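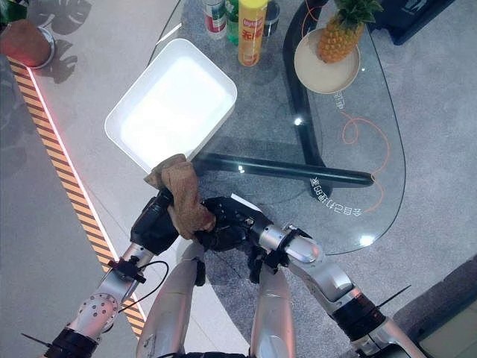

3 min read

Section 4: Teaching the two-handed wipe

By now your Plinia is bolted down, powered up and has both hands fitted, so we can get to the part most people bought it for. Wiping is a lovely first two-handed task. It is slow, it is forgiving, and a rigid white tray gives you something to push against without much worry. Set aside the better part of an hour the first time, and please don't be discouraged if your first few tries look clumsy — ours certainly did.

Before you start

You will need a tray with a raised rim, a soft towel, and the Vik controller with its battery charged. A brown or tan towel on a white tray is a good pairing, as the cameras can tell the two apart easily. A glass table is fine to work on, but do run the glare check in step 3. You can leave a few ordinary things standing at the far side of the table, such as a plate of fruit or a tube of chips, provided the arms can't reach them.

1. Place the tray within easy reach of both hands. It doesn't have to be square to the table, and a bit of an angle often makes the near corner easier to get at.

2. On the Vik controller, open Tasks and choose Two Hands, then Wipe. The arms will rise to the ready position and wait there for you.

3. Press Glare Check. If the score comes back above 15, turn down the overhead lights or slide the tray a little, then press it again.

4. Bunch the towel up loosely and lay it over the near corner of the tray, with a fold hanging over the rim. A towel folded flat is surprisingly hard for the fingers to pick up.

5. Bring the hands in from either side until both have hold of the cloth. Close them slowly, and set the grip to 13 to begin with. You can always go up from there.

6. Hold the Record button and guide the hands along the rim, then across the bottom of the tray. Let go of the button when you're happy, and save the run.

7. Repeat steps 4 to 6 until you have a good handful of runs. Jirayu Hemmin, who wrote the wipe routine, likes to start each one with the towel bunched a little differently, and we've found that well worth the trouble.

Note: If the controller shows code 1754, one hand has lost the cloth. Open both hands, lay the towel back on the rim and carry on from step 5. Your saved runs are safe.

Caution: Keep your own hands away from the tray while the arms are live, even to straighten the towel. Press Pause first, every time.

Caution: Check that the cables along the arms have enough slack to follow the wrists through a full turn. Replace the wrist cables after 500 hours of use, using only the Grumex cable set listed in Section 9.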